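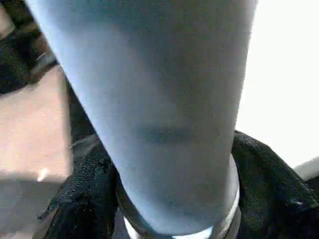

Cahier d'atelier – tâche « pieds de table »
Par Setareh Shojaei, le 20 août 2025
Temps de lecture : 5 min
Imprimer | Envoyer par e-mail

Reprise du banc bimanuel ce matin avec la branche de Domingo (séquenceur + nouveau superviseur d'effort). Objectif : un meuble complet, quatre pieds, sans reprise au clavier. Pas atteint. Je note tout dans l'ordre pour Orest qui reprend le banc demain.

Configuration
- séquenceur Kidex, branche « collerette-2 »
- perception : modèle de juillet, poids inchangés
- boucle d'impédance recompilée avec les gains du cahier précédent, sauf la raideur en rotation autour de l'axe d'insertion, baissée d'un tiers
- bâche noire sur la table, pièces blanches
- caméras de poignet et caméra de tête enregistrées ensemble, horodatage commun

Étalonnage main-œil refait avant de commencer. Le bras droit était décalé de 7 mm en bout d'outil par rapport à la tête. Elango pense que quelqu'un a resserré le support de caméra sans relancer la procédure. Après étalonnage l'écart n'est plus visible à l'œil sur la superposition, je n'ai pas fait la mesure propre.

Perception

La détection des pieds posés sur la bâche marche bien. Contraste franc, pas de fausse détection sur le noir brillant, quelques-unes sur les reflets des plis quand l'exposition de la tête remonte. J'ai verrouillé l'exposition, elles ont disparu. À mettre dans le fichier de lancement et pas seulement dans ma session.

Le sens du pied reste le point faible. Le pied est conique, il faut savoir quelle extrémité présenter au logement. L'estimateur se sert du rapport des largeurs entre les deux bouts ; quand un pied est en partie caché par la pince, il ne voit que la moitié de la pièce et le rapport ne veut plus rien dire. Sur la série du matin il a inversé le sens deux fois, toujours dans ce cas. Correctif provisoire : si le masque touche celui de la pince, on refuse l'estimation et on dégage le bras avant de reprendre une image. On perd du temps, on ne perd plus de pied.

Vue de poignet : le pied remplit presque toute l'image dès qu'on est proche, et la balance des blancs tire vers le bleu. Le segmenteur classait une partie du corps en « doigt ». J'ai forcé la balance des blancs côté pilote. Jurgita propose de réentraîner avec une variation de teinte plus large, je suis d'accord mais pas cette semaine.

Insertion et vissage

Le plateau est à l'envers, les pieds se montent vers le haut. Approche verticale, contact, spirale de recherche, puis rotation par reprises. La spirale trouve le logement. Le problème vient après : à chaque reprise, la pince s'ouvre, revient en arrière et referme, et le pied prend un petit angle pendant l'ouverture. Au bout de quelques reprises le superviseur voit un couple transverse trop fort et coupe.

J'ai changé l'endroit de la prise. Au lieu de serrer le pied à mi-hauteur, on descend chercher la base, près de la collerette. Le bras de levier est plus court et l'angle parasite aussi. Il faut en revanche passer la main très près du plateau, donc j'ai réduit la marge de collision du planificateur pour cette seule phase. Attention, la marge réduite est un paramètre global dans le code actuel : si le séquenceur plante au milieu, elle n'est pas remise à sa valeur. Domingo est prévenu.
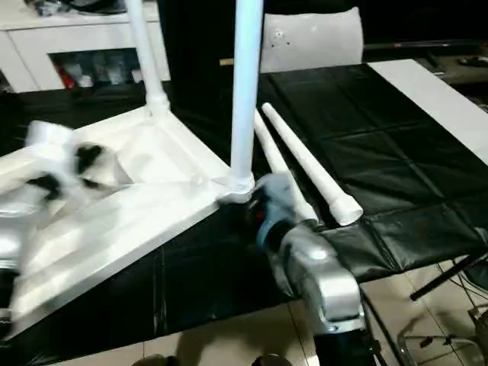 Coordination des deux bras

Pendant que le bras droit travaille à la base, le gauche part en position d'attente. Sa trajectoire de dégagement est trop rapide, la bâche bouge quand il passe bas. J'ai limité la vitesse à 56 % sur ce segment. C'est une valeur prise à la main, à revoir.

Autre souci, le maintien du plateau. Tant qu'il est tenu des deux côtés il ne tourne pas, mais alors il n'y a plus de main libre pour visser. Orest avait écrit une primitive « maintien puis bascule » pour le banc Rultitz : les deux pinces saisissent les coins, inclinent le plateau, le reposent dans une orientation où le logement suivant est accessible à droite. Je l'ai portée ici. La saisie des coins se fait par position, puis on passe en effort, avec une consigne identique des deux côtés.
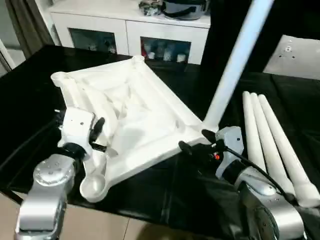
Les deux bras sont traités comme une chaîne fermée pendant la bascule, avec le gauche en maître et le droit qui suit en effort. Si on laisse les deux en position, l'erreur d'étalonnage se transforme en effort dans la pièce et le superviseur coupe tout de suite. Avec le suivi en effort, j'ai pu enchaîner les bascules sans coupure, sauf une fois où le bras gauche est arrivé en butée articulaire sur l'avant-dernier axe. Le planificateur ne vérifie la butée qu'au départ et à l'arrivée. Ticket 602 ouvert pour Domingo, journal joint.

Latence mesurée entre l'image de tête et la consigne de bras : 26 ms en médiane. Les pics sont ailleurs, dans l'écriture disque. Quand l'enregistrement des trois flux est actif, la file se remplit et la boucle de perception prend du retard. Déplacer l'écriture sur l'autre machine, elle ne sert à rien l'après-midi.

À faire
- remettre la marge de collision dans un bloc qui la restaure en cas d'erreur
- exposition et balance des blancs dans le fichier de lancement
- vérifier les butées tout au long de la trajectoire (ticket)
- mesure propre de l'étalonnage, les deux bras
- demander à Elango le seuil de couple qu'il utilise sur Wollmont, le mien est peut-être trop bas

Le script de rejeu est dans le dossier habituel. Il faut lui passer le nom de la série sans l'extension, sinon il charge la précédente sans rien dire.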